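Skovano Robotics Club: Spring Gallery

Two arms, one table, 18 members and a trash bin
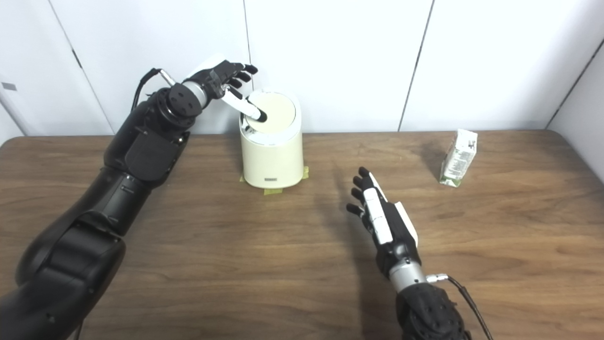
Left hand on the lid, index finger down. The right hand waits its turn.

Most robotics clubs build something that drives around and bumps into a competitor. We went another way this spring and spent the term teaching a pair of arms to throw out the trash. The task is called Pliser, after a practice event in the Buvitz student challenge, and on paper it takes one sentence: open the bin, pick up the drink carton, drop it in, close the bin. A toddler can do it. Our toddler of record was the younger brother of a team member, who visited at open house and did it in the time it took us to find the right terminal window.

The lid is the first job and has eaten most of the term. Pressing a lid sounds like the easy part until you ask a hand with that many joints to do it with one finger. Our early attempts used the whole fist, and the bin traveled. Then we used two fingers, and the bin traveled in a slightly different direction. The index finger alone gave us the best results, provided it comes down in the middle of the lid and the other fingers stay curled out of the way.

The tape is our greatest engineering achievement. There was a proposal for a machined base plate, with drawings, and a rival proposal for a heavier bin. Both were discussed for an entire meeting. Yellow-green masking tape was applied to the table during the snack break and has outlived both documents. We replace it when it starts to peel, and whoever replaces it is expected to put the bin back in the same spot. Whoever does not is expected to redo the calibration.

A few notes on the rest of the setup, for the parents and for the two other schools that wrote to ask.

The bin
Cream body, round lid, silver band. It was bought for the club and has never held any actual trash outside of practice, so it is the cleanest object in the building. The lid pops up when pressed, and we have strong opinions about how far down it has to go first. Too little and nothing happens. Too much and the arm stops itself to think about what it has done.

The carton
A small drink carton plays the trash. Cartons are light, they tip, and they dent a little more with each grab, so one that worked nicely in the morning can be a different shape by the afternoon. We go through a fair number of them. Members have been very generous about emptying new ones.

The hands
Black and white, one per arm, each with its own cable and its own personality. The software treats them as mirror images of each other. The left one is the reliable one. The right one drifts in the thumb, and we have written this down in the log so many times that somebody made it a keyboard shortcut. Between moves we park the right hand upright with the palm turned in, where it is ready for the carton and not leaning on anything. Visitors tend to assume it is waving.

The cables
Please do not ask about the cables. Version 2 of the routing is much better than version 1, and version 1 is not spoken of.

The controller
Everything runs on a program we named Marikar, for reasons lost to a group chat. It plays back moves we have recorded and makes small corrections as it goes. When it works, it looks like we planned it that way. When it does not, it presses the table next to the bin with total confidence.

Scores so far
We ran 200 tries at the full task over the term and got 132 of them all the way through to a closed lid with the carton inside. Most of the misses were at the pickup, which came as a shock to the lid group, who had been taking the blame since the first meeting and had made their peace with it. The carton group has asked that we not print their reaction. A smaller number of misses came from starting a run with the lid already open, and those are on us – the robot did exactly what it was told, which was to close it.

For the judges, a try counts only if no human touches the table between the start signal and the end. Cheering is allowed. Leaning is touching. We lost one beautiful run to an elbow.

Still on the list before the Buvitz round in October: a faster approach to the lid, a gentler grip on the carton, a fix for the right thumb that does not involve a shim, and spare tape. The spare tape is done.

New members are welcome at any meeting. No experience is needed, though you should be comfortable watching a finger go down very slowly for most of an hour. Bring a drink, preferably one in a small carton, and leave the empty with us.

Gallery page kept by the Skovano Robotics Club. More pictures will go up once the carton group has picked ones they like.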